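Kevex Tabletop Packing Notes – README

Version 2, last touched 16th May

Welcome, and thank you for taking the time to read this before opening the folders. Kevex is a collection of short recordings of everyday packing and unpacking at a small table: bags, trays, tubs and the odds and ends that go into them. It grew out of a list we kept at Prerkley of all the little chores people do with their hands when they come home from the store, and it has wandered a good way from that list since, mostly because bags turned out to be so much more interesting than we expected.

What is in the collection

There are 2,647 clips, sorted into 29 activities. Each activity has its own folder, with a plain text file called notes that says what the person was asked to do and which things were put out on the table. Please do read the notes file first. Some of the activities sound nearly the same from their folder names ("bag then tray" and "tray then bag" have tripped up more than one of us) and the notes will save you an afternoon of puzzling.

More than 600 of the clips have a cloth bag in them. We are very fond of these. A cloth bag never lies the same way twice, and the handles go wherever they please, so a person reaching for one has to make a fresh decision each time about where to take hold. We asked people to put the bag down however it came to hand and to leave it that way, and we did no smoothing or folding beforehand unless the notes file says so.

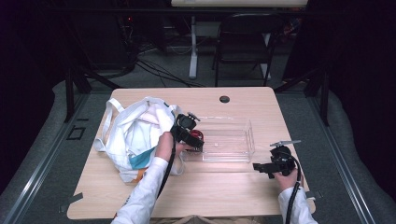 The stiff containers are a different sort of company. A tray keeps its shape, so the notes for those activities are mostly about where it should end up and which way it should face. Clear plastic was a favorite of ours, though it can be hard to make out where a wall stops and the table starts – if you are marking outlines by hand, go slowly on these and zoom in on the corners.

How the labels work

Every clip has one sentence in everyday words, written by whoever watched it back. We gave them very few rules. They were to call a thing what they would call it at home, so you will find "tote," "shopping bag" and "cloth bag" all used for much the same kind of thing. The file named words groups these together if you would like to search for all of them in one go. Colors are given only where two things of the same kind are on the table.

A second column, called state, says whether a container is empty, part full or full when the clip begins. Where the watcher couldn't tell, it says unsure, and we have left those just as they are. Crumpled bags get a lot of unsure, as you might imagine.

Changes since October

The Quezada set has been folded in, with its spelling brought into line with ours. Two activities with lids were merged into one. The Altance naming is gone from the folders but still turns up in a few of the older notes files – please read "Altance box" as "small tub" wherever you meet it.

Known rough spots

A few sentences mention a left or right that is plainly the wrong one. We fix these as we find them, and would be glad of a note with the clip number if you spot another. The folder for rolling up bags is thin compared with the others, and we hope to add to it when we next have the table set up.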